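11/26/22

Moved the backup server off the old Brolar drives this week. The Koltonham enclosure holds four disks and copied 400 GB overnight without a dropped connection. One folder failed its checksum: 2,208 files, all scans from July. I recopied it and the sums matched.

Idle noise is lower than before. Fan speed is set to 500 rpm in the Fludach utility, which resets to default after every firmware update, so I keep the value in a text file.

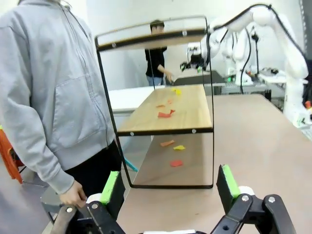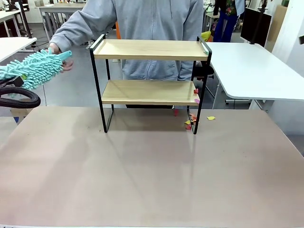
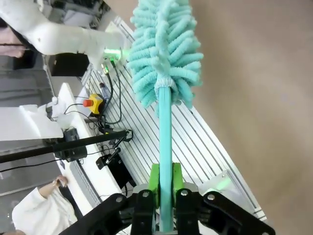

Next job is moving the enclosure out of the closet, where the intake filter clogs. It needs open air on both sides. A two-tier shelf with a metal frame, like the one in the first two pictures, would do, with the router on the upper board and the disks on the lower.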